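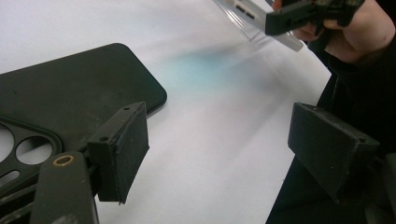 白い天板の上、黒っぽい緑のスマホケース。背面が上。

# Wurketti 卓上ディップウォーマー

チーズ系、豆系、ほうれん草、アーティチョーク、なんでも。温かいディップを温かいまま食卓に出しておく鍋です。火は使いません。コンセント式。

メーカーはAltonard。内鍋は陶器、外側はスチール。色は生成りと煉瓦色の2色。煉瓦色は次の入荷が10月。生成りは在庫あり。

## 仕様(ざっと)

| 項目 | 内容 |
|---|---|
| 内鍋の容量 | 1135 ml(すりきり) |
| 目安人数 | 8人まで |
| 温度設定 | 「保温」と「あたため」 |
| 保温にしたときの下限 | 50℃ |
| 内鍋 | 陶器、取り外し可 |
| ふた | 強化ガラス、つまみは樹脂 |
| コード | マグネット式、本体から外れます |
| オーブン | 内鍋のみ可。ふたと本体は不可 |
| 食洗機 | 内鍋とふたは可。本体は絶対だめ |
| 直火・IH | 不可 |

容量はすりきりの数字。実際に入れるのは縁から指一本ぶん下まで。それ以上入れるとパンを突っこんだときにあふれます。

## 使い方

1. 内鍋にディップを入れる。冷蔵庫から出したてなら室温に戻してから。
2. ふたをして「あたため」。
3. 縁がふつふつしてきたら一度底から混ぜる。
4. 「保温」に切り替え。ふたは外しても可。
5. 食べ終わったらプラグを抜く。本体が冷めてから内鍋を出す。

「あたため」のまま放置しないこと。チーズは分離します。油が浮いてきたら牛乳をひとさじ、弱い設定で混ぜる。だいたい戻る。戻らないときは潔くパスタソースに。

冷えた内鍋を熱い本体に入れるのもだめ。陶器なので割れます。逆も同じ、熱い内鍋を水に漬けないでくだい。

## 向いているもの

- クリームチーズ+ほうれん草+にんにく。定番。いちばん失敗しない
- 白いんげん豆のペースト。オリーブ油多め。焦げにくい
- アスパラとチーズ。アスパラは先にゆでて水気をしっかり切る。ここをさぼるとゆるくなります
- バーニャカウダ。少量でも可、ただし底が浅く見えるので見栄えはいまいち
- ミートソースにチーズをのせたもの。トルティーヤチップスと
- チョコレート。できます。が、「保温」だけで溶かすこと。刻んでから入れる

## 向いていないもの

- マヨネーズ主体のディップ。温めると分かれやすい。冷たいまま別の器で
- サワークリームだけのもの。同じ理由
- スープ。容量的には入る、でも深さが足りない。こぼれます
- 揚げ物、すき焼き、しゃぶしゃぶ。火力がぜんぜん足りません。問い合わせ多いので太字で。**鍋料理用ではありません**
- 生肉、生の魚介の加熱。火を通してから入れてください

## 別売り

**Hepburn 仕切り内鍋**
真ん中に壁がある内鍋。味を分けたいとき用。本体はそのままで内鍋だけ差し替え。仕切りのぶん容量は減ります。チーズとトマト、辛いのと辛くないの、など。混ぜるときは小さいスプーンのほうが楽。

**Lindberg 木のトレー**
本体を中央に置いて、まわりに野菜やパンを並べる丸いトレー。オイル仕上げ。水洗い可、つけおき不可。にんじんは平気、ビーツは色が残ります。残ったら塩とレモンでこする。薄くはなる。完全には消えない。

**替えのふた**
ガラスなので落とせば割れます。単品で出しています。つまみは付属、ねじ止め。締めすぎ注意。

## 洗い方

内鍋にこびりついたチーズは、ぬるま湯を張ってしばらく放置。それからやわらかいスポンジ。金たわしは釉薬に傷がつくのでやめてください。焦げは重曹を入れてオーブンでなく、湯を張るだけで十分。

本体は固く絞った布で拭くだけ。底の通気穴をふさがない。コードの差し込み口に水を入れない。においが残ったら内鍋を天日干し。にんにくはしつこい。

## よく来る質問

**前の晩に作って入れておいていい?**
内鍋ごと冷蔵庫で可。ラップかふたをして。出したら室温に戻してから本体へ。待てない場合は小鍋で暖め直して移す。そのほうが早いです。

**何時間くらい出しておける?**
中身次第。乳製品の入ったものは、食事のあいだだけと考えてください。出しっぱなしで翌朝また食べる、はなし。残りは別容器に移して早めに冷蔵。

**音はする?**
切り替えのときにカチッと。それ以外は静かです。

**本体の外側は熱くなる?**
なります。持ち手以外はさわらない。小さい子がいる席では真ん中に置いて、コードは足をひっかけない側へ。マグネット式なのでひっかけても外れますが、中身が揺れます。

**テーブルクロスの上は?**
薄い布なら可。ビニールは跡がつくことがあるので鍋敷きを。木のトレーを使う場合は不要。

**一人ぶんでも使える?**
使えるけど大きい。底が隠れるくらいは入れてください。空焚きは故障のもと。

## 箱の中身

本体、内鍋、ふた、コード、説明書。レシピの紙が一枚。フォークは入っていません。以前の箱の絵にはフォークが描いてありますが付属品ではないです、すみません。

## 保証・返品

保証は2年。本体の電気まわりが対象。内鍋の割れとふたの割れは対象外、ただし届いた時点で割れていたら交換します。箱を捨てる前に中を確認してください。緩衝材も取っておいてもらえると助かります。

返品は未使用に限り受け付け。一度でもチーズを入れたら未使用ではないです。

煉瓦色の予約は注文欄の備考に「煉瓦」とだけ書いてください。入荷しだい順に発想します。生成りと同時注文の場合はまとめて後の便。先に欲しい方は注文を分けて。

ギフト包装あり。のしは本体のみ、別売り品だけの注文には付きません。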